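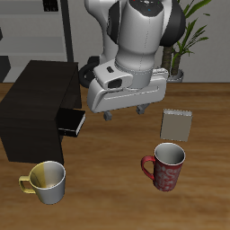

Flunduser Demo Collection: Frequently Asked Questions

What is Flunduser?

Flunduser is the collection program run by Stirnance out of the Mullville office. Operators drive a simulated arm through short tabletop tasks, and the recordings are used to train a control model called Monti. All of the work is done in simulation. You don't need access to a real arm.

What counts as one example?

One example is one complete attempt at one instruction, from the reset position to the moment you press Stop. It includes the camera views, the joint positions, the gripper state and the text of the instruction. An attempt that stops halfway is saved, but it goes into a separate folder and doesn't count toward your total.

How many examples does a task need?

The standard order is 200 accepted examples per task. Tasks that involve mugs or drawers are ordered at 1000, as grasps vary more from one attempt to the next.

How long should an attempt take?

The recorder stops by itself at 62 seconds. Most tasks fit easily. If you keep running out of time on a task, report it and we will look at the instruction.

Do I have to start from the same position every time?

The arm resets to the same pose. The objects don't. Mugs, boxes and other loose items are shuffled before each attempt, within limits set by the task. Please don't press Reset again and again to get an easy layout. Monti has to deal with the awkward ones too, and it learns them from you.

Which mug do I pick up if there is more than one?

The one named in the instruction. If the instruction says "red mug," touching any other mug on the way makes the attempt a reject, even if you finish the task. Open the fingers before you come down, and lower the hand straight over the mug or its handle.

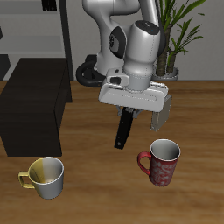 Remo Rinaldi adds that new operators tend to come down too fast. He would sooner get 30 slow, clean grasps out of a session than twice that many where the mug gets knocked and has to be chased across the table.

Speed is not part of the review score, so there is nothing to gain by rushing.

Should I delete attempts where I made a mistake?

No. Mark them "Failed" and go on. If you missed the grasp but recovered and finished within the time limit, mark the attempt "Recovered." We keep these and use them. Only delete an attempt if the software froze or the wrong instruction was loaded.

Why are there several camera views, and which one should I use?

Drive from whichever view you like. All of them are recorded regardless. The overview is easier for moving across the table, and the close view is easier for the last part of the approach.
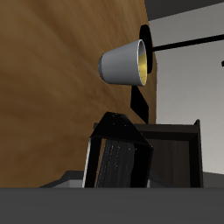 You can switch between views during an attempt with the Tab key. Switching doesn't affect the recording. If a view goes blank or stops updating, stop the attempt and send a report with the session number.

Who checks the examples?

A reviewer plays back each one and accepts or rejects it. Reviews are done by Thursday for the week before. Rejected examples come with a short reason code, and the list of codes is under Help in the recorder.

Can I write my own instructions?

Not at present. You can suggest a different wording through the report form.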